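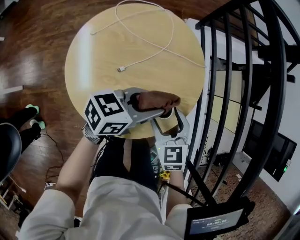
Handheld gripper dropped tracking mid-session, lost most of an afternoon

Posted in: Data collection / Hardware trouble

wurik_pete
Friday, August 12, 2022

OK so I need a sanity check from people who do this more than I do. We've been recording tabletop pick-and-place with the handheld gripper, marker cube on the left, second block lower down on the right. Small round table, soft stuff like rolls, me squeezing and moving them for hours. Fine all through July.

Yesterday I got home, ran the replay, and the gripper pose just jumps. The wrist is moving along nicely, then the whole thing flips over and points at the ceiling for a bit, then comes back. Out of 1728 clips, 1166 have at least one flip in them. I wanted to cry a little.

I didn't find out gently either. My partner in this loaded a few clips onto the arm without checking (I know, I know) and the arm tried to follow the flip. It swung its elbow into the shelf and hit the force limit. Nobody hurt, one dented bracket, but I was standing closer than I should have been.

Anyone seen this?

mossgrid
Glare. Look at your table. If you've got pale shiny wood and a window, a bright streak comes through right where you're working, and when a cube face catches it the black squares wash out. Then the solver only has one face and picks the wrong way around. Throw a matte cloth over the table and try 30 clips.

tang_on_tuesdays
I don't buy glare for that many clips. The sun moves! You'd get a bad hour and then it would clear up. I'd check whether the cube is loose on its mount. Mine wore down until I could wiggle it with a thumb, and the poses were garbage all day long.

wurik_pete
Checked the cube, it's solid. There IS a streak down the left part of the tabletop though, and that's the side the cube is on, so I'm leaning toward mossgrid. But Tang has a point about the time of day. My bad clips start before lunch and go on until we quit.

Valter Lundgren
Can we talk about the arm for a second? Bad tracking is annoying. An arm chasing a bad pose with a person next to it is the part I'd lose sleep over. You need a jump check between the recording and the robot: if the orientation changes more than the hand could possibly manage between two samples, the clip doesn't load. Three lines of code. And stand outside the reach, every time, even for "just a quick look."

mossgrid
Agree on the check, but he asked about the tracking, Valter.

Valter Lundgren
He did, and he also told us he was inside the swing. I answered the bit that can break his nose.

narkex_fan
Also move your cables – I had a charging cable lying across the table and kept snagging it with the finger. Doesn't flip the pose but it gives you weird little tugs in the data. Ask me how I know.

wurik_pete
Ha, yes, the white one. It's been lying there so long I stopped seeing it. Off the table now.

Update for whoever lands on this later. Ran 30 clips with a gray bedsheet over the table and got 3 flips. Then 30 on bare wood, same spot, same roll, and it was back to being awful. So glare is most of it. The leftover flips all happen when my left hand drifts up toward the cube, so I think I'm covering a face with my fingers. Changing my grip this weekend.

tang_on_tuesdays
Fine, I'll take the loss on the mount. I still say three flips out of 30 is too many to train on. What are you using for the solve, the stock Trendus one?

wurik_pete
Yep, stock, one version behind. And the jump check is in – it refused the first clip I fed it, so I'm going back through the rest of the old set tonight with the arm unplugged.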